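Kedamton Robot Handling Club

The Kedamton Robot Handling Club is a student club at Prallilura College, in the town of Astport. Its members learn to program and to teach a robot arm for simple work with household objects, such as moving bottles, folding cloth and sorting cutlery. The club is open to students of all years and it does not require knowledge of programming at the entrance.

History

The club began as a reading group for students of mechanical engineering, who met on Monday in the college library. In its first year it had no machine of its own and the members worked only in simulation. A grant from the student union permitted the purchase of one used arm, and the group then changed its name and moved to Room 2305, where it has stayed until now. The older name, Nicholas Group, came from the street on which the library stands, and it is still found in some college papers.

Organization

The club has around 16 active members in a usual term. They are divided in teams, and each team receives the arm for one evening of the week. New members spend their first six weeks with a more experienced team. In this period they learn the emergency stop, the care of cables and the correct way to write the log book. After it they may propose a task of their own.

Tasks

Every task of the club has a short written sheet, which gives the objects, their starting places and the result that is wanted. A team may change the speed of the arm, but it may not change the objects in the middle of a term.

The best known is the bottle task, which is given to all beginners. It uses water bottles of one kind, a tray and a box with an open top. The bottles must be transferred between the tray and the box, one after another, and they must remain standing. The task looks easy, but the walls of the box leave little space for the fingers, and a clear bottle is difficult to recognize for many vision programs.
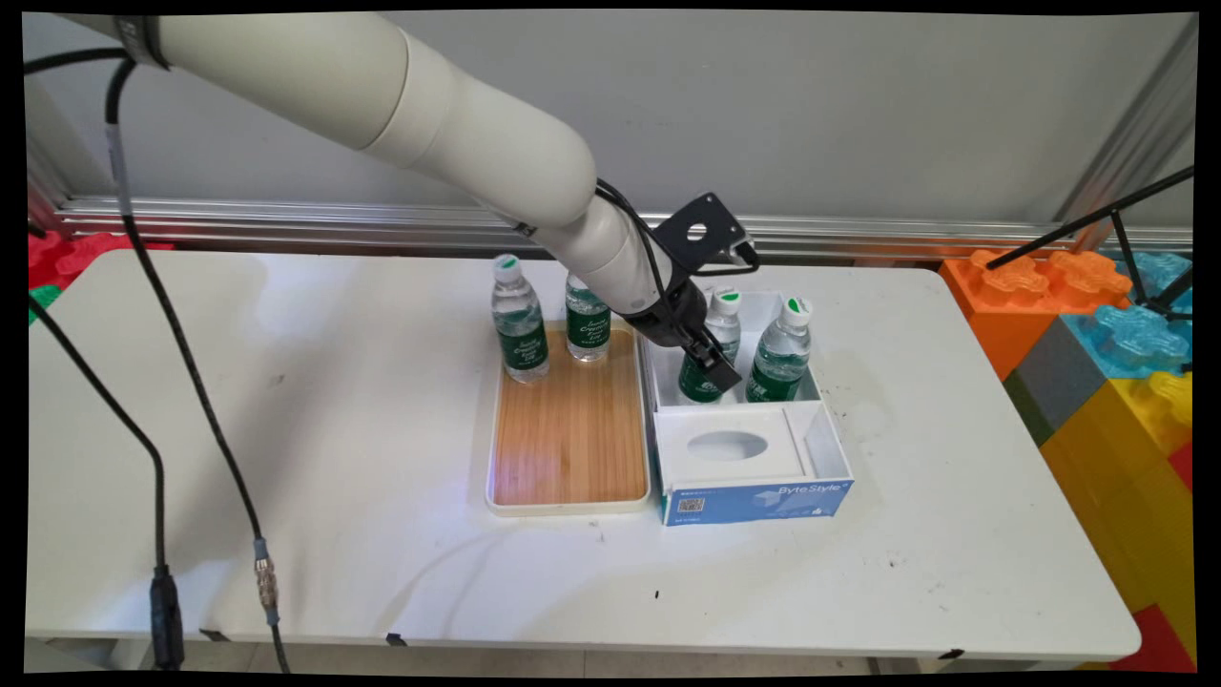 Scoring is done by two members who do not belong to the team. A bottle that is placed upright gives one point. A bottle that falls gives nothing, and the team must continue with the next one. Touching the object by hand ends the attempt. The results are written in the log book together with the colour of the team and the version of its program.

Other tasks in regular use are the towel task, the cutlery task and the cup task. The last was removed for one year after complaints about the noise, and returned with cups of softer material.

Annual contest

In April the club holds an open contest in the college hall. Teams from secondary schools near Astport may take part in a separate division, with a shorter list of tasks. The winning team keeps a painted wooden shield until the following April.

See also

Prallilura College
Student clubs in Astport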